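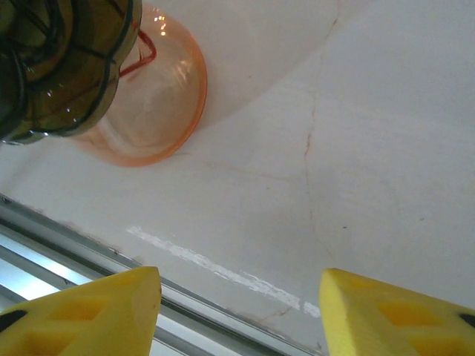

Figure 1. Two yellow gripper fingers and a white tabletop.

Does Selling a Public Service Make It Cheaper?
A comparison of water supply in Skinner and Komari

Group project report, Economics, second term
Lăcrămioara Husar, Euan Drummond, Ishbel Yule
Project supervisor: Innes Ritchie

1. The claim

Our textbook says that when a public service is sold to a private company, competition and the profit motive push costs down and the savings reach the customer. It gives this in one paragraph and then moves on to tariffs. We wanted to see if it held up in a real case. Skinner sold its waterworks to a company called Zikside. Komari, the next town up the valley, kept its waterworks under the town council. Both towns draw from the same river, which made them easier to compare than most pairs we looked at.

We should say at the start that we had doubts about the claim before we collected anything. Water pipes are what economists call a natural monopoly. It makes no sense to run a second set of pipes under the same street, so a household in Skinner can't leave Zikside for someone else. Where the competition was supposed to come from was never clear to us. Euan was the least doubtful of the three and wrote section 4.

2. What we used

We used the printed price lists of both suppliers, the budget pages of the two councils, and seven interviews with people who pay a water bill. We asked Zikside for its spending on repairs and were sent a brochure. The brochure uses the word "efficient" on nearly every page and has no table in it.

Skinner has 3000 household connections and Komari has 2202. This difference matters more than we expected. A bigger network should be cheaper per home, as the treatment plant costs much the same to run either way. So if the two towns charged equal prices, Skinner's customers would already be doing slightly worse than they ought to.

3. Prices

A household in Skinner using the standard amount pays $354 a year. The same amount of water in Komari costs less on the printed list. That looks like a clear answer against privatization, and our first draft said so. Mr. Ritchie wrote "is it?" in the margin and we had to go back.

The trouble is that Komari's price does not cover Komari's costs. The council moves money into the water account from general taxes every year. People there pay part of their water bill without seeing it, including people who use very little water. When we tried to add this back in, the gap between the towns got a lot smaller. We can't say whether it closes completely. The council puts drains and water on one budget line, and the clerk we spoke to could not split them.

It also has to be said that Skinner's price before the sale was held down in the same way. Anyone who compares the old price with the new one and blames the whole rise on the company is leaving something out. Two of the people we interviewed did this, and so does a leaflet that was going around the town.

4. Quality and repairs

Supporters of the sale say that the service got better. Mervyn Lambert, who runs a laundry in Skinner, told us that leaks on his street are now fixed faster and that the phone gets answered. He was the only business owner we talked to. A company has a reason to answer a large customer quickly, and the six other people interviewed were all ordinary households, split between the two towns. Their answers went both ways.

Zikside also replaced its billing system with one called Bitadeck, which it counts as an investment in the service. Bills are cheaper to send out now. It does nothing for the pipes, and we left it out of our comparison. Euan disagrees and thinks that a lower office cost is still a lower cost. That is fair, but we could find no sign of it in the price.

5. What can be concluded

Less than we hoped. The figures do not show that selling the waterworks made water cheaper in Skinner. They also do not show that public ownership made it cheaper in Komari, only that it was paid for in a different way. We think the textbook paragraph is too confident for a service with one supplier, and that its argument works better for things like bakeries or phone shops.

6. Problems with our work

Seven interviews is a small number and we found most of the people through our families. We looked at one year of prices. Weather, old pipes and the terms of the sale contract could each explain part of what we found, and we have not seen the contract. Ishbel asked for a copy in June and was told it is confidential, although it was signed on behalf of the public.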